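Questions about storage containers

Answers by Etornam Mahama, Lamptey Kitchen Goods, Akville. Last changed June 9, 2026.

Which lids fit the round containers?
Only the round lids from the same size. The size number is under the container, and you will find the same number on the inside of the lid. Lids from the old Ratamell series do not fit, even if they look very similar.

How do I open a lid which is stuck?
Please do not use a knife. Put the container on the table, take one tab and lift it slowly, then go to the next tab. If it still does not move, hold the rim under warm water for 2 minutes and try again.

The round blue lid with its tabs:

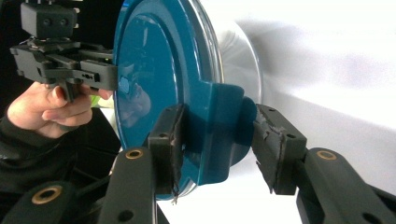
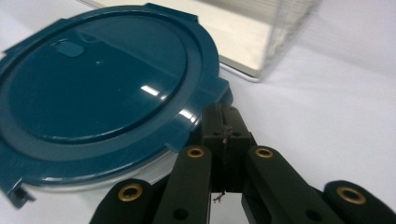
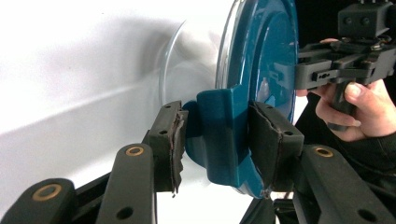
Can I pull on one tab only?
It is possible, but the tab will become weak with time. A broken tab cannot be glued. You can order a new lid with the number 1057, and it normally arrives within 6 days.

May the lids go in the dishwasher?
Yes, on the upper shelf. Let them dry fully before you close the container, otherwise the flour or sugar will make lumps.

My lid smells of onion. What can I do?
Leave it overnight with a spoon of baking soda and a little water, then rinse it well. Sunlight on the window sill helps also.

Do you take back old lids?
Yes, since March. Please bring them clean to our shop at 54 Leder Street.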